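Storing Scrap, Hardware and Odds and Ends in a Small Workshop

Updated Oct 11, 2024

Most of the mail we get at Andlow Home Shop is about storage, and most of that is about the stuff left over after a job is done. Short pieces of board, half a box of screws, the last inch of a can of stain. The tips on this page come from a single-car garage in Sheehan with one bench, one window and no heat, so they should work in most places that size.

Start with the floor

Clear the floor before you buy a single shelf. Anything that has been sitting on concrete for a season should be checked for damp on the underside. Cardboard boxes are the worst for this. They pull moisture up and hold it against whatever is inside, and a box of nails will rust into one lump over a winter.

Put down two lengths of scrap lumber as runners and set heavy items on those. Sweep under them when you sweep the rest. A wide push broom is fine for the middle of the floor, but keep a small hand brush hanging by the bench for corners and the vise.

Shelves

Shelves 12 inches deep are enough for nearly everything except power tool cases. Deeper shelves fill up with a second row you can't see, and the second row is where the duplicate glue bottles live. If you already have deep shelves, put a strip of wood across the back to bring the usable depth down, and store long flat things like levels and straightedges in the gap behind it.

Screw shelf brackets into studs. Drywall anchors hold a spice rack, and that is where they should stay. If the garage has bare block walls, a freestanding steel unit tied to the ceiling joists with a strap is less trouble than drilling masonry.

Heavy things go between knee and waist. Paint cans are heavier than they look and tend to end up on the top shelf, where they leak down onto everything else.

Keeping short pieces

Everyone keeps too much scrap wood. A rule that works here: hardwood shorter than a hand goes in the kindling box, softwood shorter than a forearm goes in the kindling box, and plywood gets kept only if it is square on at least one corner. Write the species on the end grain with a pencil while you still remember what it is. Walnut and dark-stained poplar look alike after a year of dust.

Short blocks are worth keeping in one place. You need them for clamping pads, for propping up a door while you set the hinges, for backing a hole so the drill doesn't blow out the far side. Open bins beat drawers for this. A low bin with straight sides lets you see the whole lot from standing height, and you can carry it to the job and back.
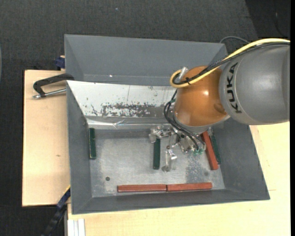 Six blocks in two colors, sharing one gray metal bin.

If you use blocks for setting gaps and heights, cut a set to known sizes and paint each size its own color. One coat is plenty. Leave the faces that do the measuring bare, or the paint will throw off the fit. Don't mix the gauge blocks in with ordinary scrap, and don't use them for hammering.

Metal bins last longer than plastic in an unheated garage. The cheap clear plastic kind goes brittle in a cold January and splits down the corner the first time you drop it. Metal ones can rust along the folded seams. Wipe the inside with a rag and a little paste wax in the fall and they will be all right. A piece of old carpet in the bottom keeps the noise down.

Screws, nails and bolts

Sort by type first and length second. The finer you sort, the longer it takes to put things away, and past a certain point you will stop doing it. Wood screws, machine screws, drywall screws, nails, bolts, washers. That covers it for most people. Keep one coffee can for strays and go through it when it gets full.

Leave the hardware in the box it came in if the box is any good. The size is already printed on it. When the box falls apart, cut out the label and tape it to the front of whatever jar you move the screws to.

Buying by the box of 100 makes sense for the two or three sizes you use constantly. For everything else buy the small bag. There is a tub of 2000 roofing nails on the bottom shelf here that was bought on sale for a shed, and most of it is still there.

Glass jars are good for seeing what you have and bad for dropping. Keep them on a shelf with a lip. The old trick of screwing the lids to the underside of a shelf works well with two screws per lid. With one screw the lid spins.

Labels

Masking tape and a marker. Label makers are nice, but the tape they use lets go in the cold, and you find the labels on the floor in spring. Put the label on the front of the bin and on the shelf edge under it, so the bin goes back to the same spot.

Use the words you would say out loud. "Picture hanging" is easier to find than "misc. light-duty hardware." If two people use the shop, have the one who didn't write the labels try to find five things, and change whatever stumped them.

Extension cords and hoses

Coil cords over and under so they lie flat, and fasten each coil with a strip of hook-and-loop tape. Don't wrap a cord around your elbow. It twists the wires inside, and the cord will kink in the same place every time after that.

Hang coils on a wide hook or a piece of pipe. A nail puts all the weight on one point. Keep the heavy-gauge cord for the saws and write its length on a tape flag near the plug. Throw out any cord with a cracked jacket or a plug that feels loose in the outlet. Taping it up is not a repair.

Air hoses should be drained before they are hung up for the winter. Leave the ends lower than the middle.

Paint, stain and glue

Store cans with the lid tapped down tight all the way around, and wipe the rim clean first. A dried bead of paint in the groove is what keeps the lid from sealing. Use a rubber mallet, or a hammer with a block of wood on the lid.

Write the room and the month on the can. The color name alone won't help you in five years when there are three near-whites on the shelf. Dab a little of the paint on the lid too.

Water-based paint and white or yellow glue should not freeze. Bring them into the house before the first hard frost and put them in a closet. If glue pours out stringy or lumpy in the spring, throw it away. We keep ours in a lidded crate, marked GLUE AND PAINT, so it can all be carried in on one trip.

Rags with oil finish on them must be spread out flat outdoors to dry. Hang them over a fence, one layer thick, away from the house. Never wad them up and never drop them in the trash can in the garage. They can heat up on their own and catch fire.

Hand tools

Hang what you use every week and put the rest in drawers. A pegboard with everything on it looks good for a month and then collects dust. Small tools in a drawer stay put better on a rubber shelf liner, and a sheet of it costs very little.

Chisels need their edges covered. A slit length of old garden hose does it, or a tennis ball for the wide ones. Saw blades can go back to back with cardboard between them.

For rust, a light coat of paste wax on steel surfaces holds up better than oil, and it doesn't stain the wood. Rub it on, let it haze, buff it off. Do the table saw top, the plane soles and the jaws of the vise. A closed drawer with a packet or two of desiccant stays dry enough for measuring tools. Change the packets when you change the smoke alarm batteries.

The ten-minute cleanup

Stop 10 minutes before you mean to. Put tools away first, then material, then sweep toward the door. Empty the shop vacuum when it is half full. Turn off the power strip and close the window.

If there isn't time for all of it, do the bench. A clear bench is the one thing that makes it easy to start again.

Reader tips

From a reader in Parkar: Muffin tins make good trays for taking something apart. Fill the cups in the order the parts come off, then work backward to put it together. A magnet under the tin holds the small screws in place if they are steel.

From Zindurness: Save the silica gel packets that come with shoes and toss them in the drill bit drawer.

Another one from Parkar: Run a bar of soap along a sticky wooden drawer slide. Candle stubs work too. Do both the slide and the track.

From Sheehan: Screw a wide-mouth funnel to the end of the bench over a bucket. Sawdust and shavings can be brushed straight in. Cut the spout off first or it will clog with the first long curl.

A question came in about old ammunition cans for storing hardware. They are fine, and the gasket keeps damp out, but they get very heavy when full. Fill them halfway and keep them low.

Next on this page: sharpening a lawn mower blade, and what to do with the gas left in the tank.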